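Cleaning and Storing Plastic Tubs, Buckets and Bath Toys

Last updated 23/07/2018

Limescale on plastic tubs

White film on the inside of a plastic tub is mineral scale left by hard water. Dish soap does not remove it. Use plain white vinegar at room temperature.

Pour 200 ml of vinegar into the tub and tip it so the liquid covers the stained area. For the side walls, soak paper towels in the vinegar and press them flat against the plastic. Leave for 30 minutes. Wipe with a soft cloth and rinse twice. A second treatment is usually enough for heavy scale at the waterline.

Do not use steel wool or powdered cleanser. Both leave fine scratches, and scale returns faster on a scratched surface. Never combine vinegar with bleach in the same tub, even with a rinse between them on the same day.

Slime and soap residue

The slippery layer at the bottom of a tub is a mix of soap and bacteria. Wash with hot tap water and dish soap, using a nylon brush with short bristles. Work along the inside corner where the wall meets the base. Check under the rim as well. Most molded rims are hollow on the underside and hold dirty water for days.

Scuff marks and labels

Black scuffs come off with a paste of baking soda and water, rubbed lightly in one direction. Test on the base first.

For label glue, peel off what paper you can, rub cooking oil into the residue, and wait 15 minutes. Scrape with a plastic card and wash with soap. Solvents such as acetone will dull or soften many plastics.

Hairline cracks

A crack in the wall above the waterline can be stopped by drilling a 3 mm hole at its end. Sand both faces lightly and fill with an adhesive rated for the plastic concerned. Check the recycling mark on the base: 2 is HDPE, 5 is PP. Both are difficult to glue, and general-purpose epoxy will peel off within weeks. A crack in the base is not worth repairing. Use the tub for dry storage.

Handles

Wire handles rust where they pass through the plastic. Unhook the wire, sand off the rust, and coat the ends with clear nail polish before refitting. Molded plastic handles fail at the attachment point. Look for whitening there, and do not carry a full bucket by a handle that shows it.

Water toys

Solid toys need only a wash in soapy water and a rinse. Hollow toys with a squeeze hole collect mold inside. Squeeze out all water after each use and stand them hole down on a rack. To seal a new hollow toy, close the hole with a drop of waterproof glue before it first goes in the water. Toys for children under three should be left unsealed and replaced when mold appears, as a dried drop of glue can come loose.

Empty the tub as soon as play is over. A few inches of water is a drowning hazard for small children.

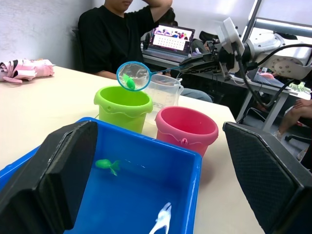
Drying and stacking

Turn tubs and buckets upside down on a slatted shelf, with one edge propped on a strip of wood for airflow. Dry fully before stacking. Two damp buckets pushed together form a vacuum seal and are hard to separate. If this happens, run hot water over the outer one and cold water into the inner one, then twist.

A folded strip of newspaper between stacked buckets prevents sticking. Store out of direct sun, which makes most plastics brittle. Outdoor tubs should be brought in by October in areas with frost.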